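Grakside Shared Kitchen Corner - progress report, January

Hello again to everyone at the Kinnunen fund, and thanks for being patient with us while the carpet people finished up. You asked for something short this time, so I'll try, but there's a lot I want to tell you!

The big news is that the Grakside room is open and people are using it. We're up to 21 regulars now, mostly folks from the Mevureck units upstairs who used to drink their coffee standing in the hallway. Thursday mornings are the busiest by far. I came in at 8:30 last week and every chair was taken, so I had mine on the stairs.

Money first, as that's what you'll want to check. Of the $500 set aside for small furniture, we've spent most of it on the table and the shelving, and what's left is going toward hooks and a decent drying mat. The receipts are in the folder you set up for us. One of them is from Grimlow and is a bit faded, so I wrote the amount on the back in pen. Let me know if that isn't good enough and I'll ask them for a copy.

Now the table. We went back and forth on this for ages. I wanted something dark that wouldn't show rings, and I lost that argument, and I have to say I'm glad I did. The light wood makes the whole corner feel bigger against the gray carpet. It does get a shine on it when the overhead lights are on, and one of our regulars has asked if we can swap the bulbs for something softer. I've put that on the list for spring.

The shelf is the other thing I'm really pleased with. It's a black metal one with two tiers, small enough to stand right on the tabletop, and the idea is that the cups live there from now on. Before this they lived everywhere - windowsills, the copier, the floor by the radiator. The top tier has raised rods at the ends, so a cup can't slide off sideways if somebody bumps the table. I'd like the bottom tier to be for tea things, but I've been told it should be saucers, and we haven't settled it.

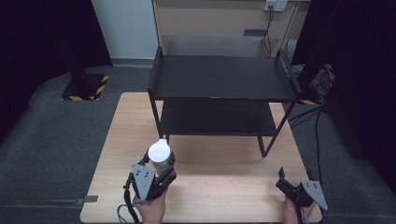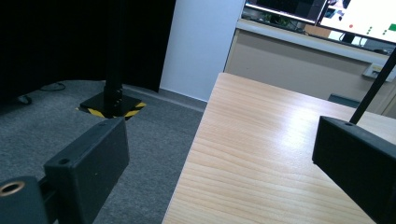 The light wood tabletop and the gray carpet at Grakside.

We've been trying out the "cup home" routine, which was goal 2 in our plan. You finish your drink, you wash your cup, and it goes back on the shelf before you leave. Simple enough on paper! The first couple of weeks were rough, and I found six cups in the sink one evening, one of them with a spoon and an orange peel in it. Since then we've taped a small sign by the tap and moved the shelf to the side of the table people pass on their way out, and it's much better. Most evenings the sink is clear when I lock up.

A few things haven't gone so well. The drawer for the spoons is still on order from Grimlow and they keep moving the date. The bin we bought is too small and the lid sticks, so I'll return it and use the credit for a bigger one. And I had promised you a sign-in sheet with proper numbers for each day, but people forget to fill it in, me included. I'm going to try hanging it by the kettle with a pen on a string.

For the next stretch, I'd like to get the hooks up, sort out the tea-or-saucers question, and buy some felt pads for the feet of the shelf so it doesn't scratch the wood. The pads should be cheap and I think they fit under the furniture line, but tell me if you'd prefer them under supplies.

One request, if there's any room for it. The Mevureck folks have asked about a second table, same kind, to go along the other wall. I haven't priced it yet and I don't want to get anybody's hopes up, so I've just said I would ask. Could we talk about it when you come by? Mornings are good for me, any day except Thursday, and there'll be coffee.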